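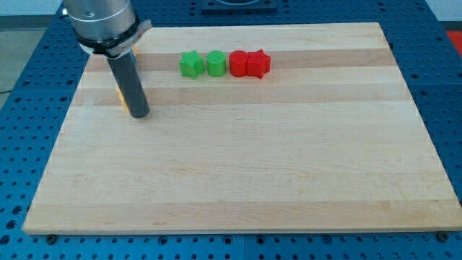

3.2 Materials and Sampling of Hand-Knitted Swatches

The study compared how two methods of carrying yarn affect the evenness of stitches in hand-knitted mittens and hats. Knitters were recruited through the craft school in Monenthorpe and through the Jedel guild. Each knitter made plain swatches in a single color first, followed by patterned swatches in two colors. All swatches were worked flat in the same wool yarn, Güneş, supplied undyed and in dark gray.

A total of 1,418 swatches were received by the close of collection in December. Swatches with dropped stitches, or with a needle size other than the one assigned, were set aside. The remaining 1,122 were washed in cool water, pinned to the stated width, and left to dry before measurement. Of these, 924 were complete pairs, meaning that the same knitter had supplied both a plain and a patterned piece.

Stitch width was measured along three rows in the middle of each swatch. Edge stitches were left out, as tension at the turn differs widely between knitters. The length of the yarn floats on the reverse side was recorded for patterned swatches only. The measuring procedure was prepared by Sarla Tripathi and is given in full in Appendix B.

Figure 2. Wooden board on a blue perforated worktable.

3.3 Treatment of Uneven Tension

Where stitch width varied strongly within one row, the row was measured a second time by another reader. Differences between readers were settled by taking the mean of the two values. Swatches were not stretched or steamed again between readings. Results for the Budodis needles, which have a shorter tip, are reported separately in Section 4.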